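Ticket: pencil pouch zipper keeps jamming
Opened by: Macario Chávez
Product: Brolley zip pouch, bought through Trusier
Status: waiting on customer

Hi there! I ordered over 55 of these pouches for our after-school drawing club back in April and I love them, but 2 have started sticking. The slider goes fine until it's maybe an inch from the end and then it just stops dead. If I yank it, the teeth behind it pop open and I have to start again (the kids think this is hilarious).

Reply from Zurkby Support
Hi Macario, sorry about that! Please empty the pouch, rub a plain graphite pencil along both rows of teeth, and run the slider back and forth 5 times. Then refill it and let us know how it closes.

Macario Chávez
OK, tried it Friday after everyone went home. Pouch number one is cured, hooray! It zips like new. Number two is still being a pain — it closes great when it's empty, but once the pens go back in I get the same jam in the same spot. Could it be the lining getting caught? I poked at it with a ruler and couldn't really tell.

Reply from Zurkby Support
Which pouch is that one, and does it close any better with fewer things inside?

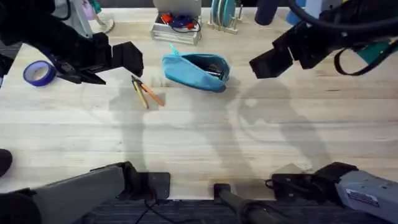 Last updated: Friday, 4:40 PM

Macario Chávez
It's the turquoise one, open with the pens in it. I left the two pencils out on the table next to it, to see if less stuff would help, and it's a little better but still not right. Would you swap it for me, or should I try trimming the lining first? I don't want to mess up the return by taking scissors to it!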